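Handheld gripper project — workshop notebook
August, entry 11. Written up by Samira Bataineh, upstairs landing 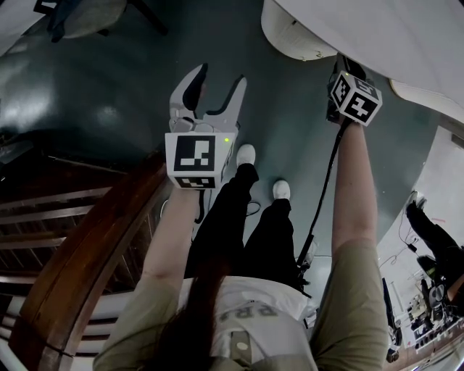
Are we still planning to train on the handheld recordings alone, with no arm time before the mid-project check?

For the first two tasks, that's the plan. The arm is booked by the other group until after the check, so everything we submit for it comes from the handheld pair. Kalevi confirmed this with Ruba this morning and she is fine with it, provided the write-up says so plainly.

Present: me, Kalevi Nurmi, Tarek Tannous. Ayman Nassar joined at 2 pm after his tutorial. Ruba Sfeir dropped by near the end to look at the numbers.

Names, for anyone reading this later. Hasine is the handheld rig and everything that goes with it. Himov is the recording program. Bech is the script that goes through finished recordings and throws out the bad ones. Pelon is the arm we will eventually run on. Please stop calling Bech "the filter" in commit messages. We have three filters.

Where we got to

The count after this session is 361 recordings on disk. Bech keeps 190 of them. That is a worse ratio than I wanted and most of this entry is about why.

Kalevi sorted the rejects by reason. The biggest group is lost marker tracking on one side, nearly always the right. The next is recordings where the gripper opening never goes back to its starting value, which Bech reads as an unfinished task. The remainder are short ones where somebody pressed start, changed their mind and pressed stop. Those should never have been saved and Tarek is changing Himov so that anything under a couple of seconds gets binned with a prompt.

Marker tracking

The marker cubes were reprinted last month and the new labels are matte. That helped on the left. On the right we still get dropouts when the wrist rolls outward past a certain point, and the estimated pose jumps to a mirrored solution for a few frames before it comes back. Kalevi plotted the roll angle against the dropouts and the cluster is quite tight, so it is a geometry problem and the lighting is probably innocent.

Things we tried, in order:

Shorter exposure. Less blur, noisier corners, no real change in dropouts.

Using two faces of the cube together in the solve where both are seen. This got rid of most of the mirrored jumps. It should have been in from the start. The code for it was already in the repo, behind a flag that defaulted to off, and I was the one who set the default.

Smoothing across gaps. Works for short gaps. For long ones it draws a lovely curve that has nothing to do with where the hand went. Tarek wants to keep it, I want a hard limit on gap length. We settled on a limit of five frames for now, and anything longer is marked as missing so Bech can decide.

After the two-face change I re-ran Bech on a small batch of old rejects and some came back as usable. I have not added them to the 190. I want to look at each by eye first, and Ayman has offered to do half.

Gripper opening

The second problem turned out to be dull. The opening value is zeroed at the start of each recording, and people were starting with the fingers in slightly different positions. If you start a bit closed and finish fully open, Bech sees a mismatch and rejects the lot.

Fix: squeeze fully, release fully, then press start. Himov now shows the raw value in large type so you can check it before you begin. Ayman pointed out that we could zero once per session and store it, which is better, but it means changing the file header and I don't want to do that halfway through a data set. It goes on the list for after the check.

Cables

The cables are still the weak point of Hasine. A snagged cable pulls on the wrist and you can see it in the trajectory as a small sideways tug. Kalevi has been taping the slack to his forearm and his recordings are noticeably smoother than mine or Tarek's. I tried it his way for the last batch and it is better, although taking tape off a bare arm is no fun. Velcro straps are on the order. Until they come, use the cloth tape in the top drawer, and leave enough slack at the elbow to reach across your body.

We also had one recording fail completely when the connector at the computer end worked loose. Himov carried on writing the last known value for the whole run without any complaint. Tarek has added a check: if the value is identical for a full second it beeps and stops. It has a false alarm if you hold very still, so don't pause with the grippers closed on nothing.

Task definitions

We argued about this for longer than we should have. The tasks as they stand:

Task one, pick up the cup with one hand and set it on the mat. Either hand, but say which in the notes field.

Task two, hold the container with the left, take the lid off with the right, put both down.

Task three, hand an object from left to right and put it in the tray. Not ready. The handover is where we lose tracking most often, with one gripper blocking the other, and I would sooner leave it out of the check than submit a poor version.

Tarek disagrees on task three. His argument is that the handover is the only thing in the project that needs two hands at once in a serious way, and that the other two tasks are a bit plain by comparison. I don't think he is wrong about that. Kalevi's suggestion was to record task three in small numbers alongside the others, keep it out of the training set, and use it to test the tracking. Agreed by all of us.

Style differences between people

Ayman raised something worth writing down. He watched a few of my recordings for task two next to Kalevi's and the lid comes off differently. I lift straight up, Kalevi tilts it first. Both work. If we mix them, the policy may learn some average of the two that does neither. We don't have enough recordings to split by person, so we'd have to pick a method and stick to it.

We picked the tilt. It is more forgiving when the container isn't centred, and most of the kept recordings already use it. My older ones for task two stay in for the moment and we will train once with them and once without, to see if it matters. Label them with the method field in Himov (new dropdown, please use it).

First training run

Ran overnight on the kept recordings from task one only. The loss went down, which tells us very little. On the held-out recordings the predicted path follows the recorded one well on approach and drifts at the moment of grasp, usually closing early. Ruba's view is that the early closing comes from the delay between the tracking and the opening signal, which we measured at the start of term and then forgot to put in the config. I checked and she is right, the offset is set to zero. Restarting tonight with the measured value.

Worth noting that nothing has been tested on Pelon yet. All of this is comparison against our own recordings and should be described that way in the report. Ruba was firm on this point and I'd rather have it from her now than from the assessor later.

Odds and ends

The wide lens on the head mount needs its calibration redone. Kalevi thinks it shifted when the bracket was tightened. The board is in my locker.

Battery pack two is holding charge poorly. Marked with yellow tape. Use it last.

The naming of the recordings changed partway through the session, so the folder has two styles in it. Tarek has a script for renaming. Don't rename by hand — it breaks the link to the notes file and I spent most of lunch putting three of them back together.

If you move the container mat, put it back on the pencil marks. If the marks have rubbed off, measure from the corner, the distances are on the inside cover of this book.

To do before next entry

Samira: go through the recovered rejects, first half. Recalibrate the wide lens. Draft the tracking section, including the graph of roll angle.

Ayman: recovered rejects, second half. Write down the one-zero-per-session idea properly so we don't lose it.

Kalevi: record more of task two with the tilt method, and a small set of task three. Ask about the straps.

Tarek: short-recording prompt in Himov, gap limit in the config, rename script. Check whether the frozen-value beep can be made less loud.

Ruba is away until the draft is due and will answer messages in the evening.

Added later, 6.40 pm: restarted the run with the delay in. Forgot to switch on the two-face solve for the second folder, stopped it, re-exported, started again. Should finish before Kalevi gets in. Log is in the usual place under Hasine, run 11.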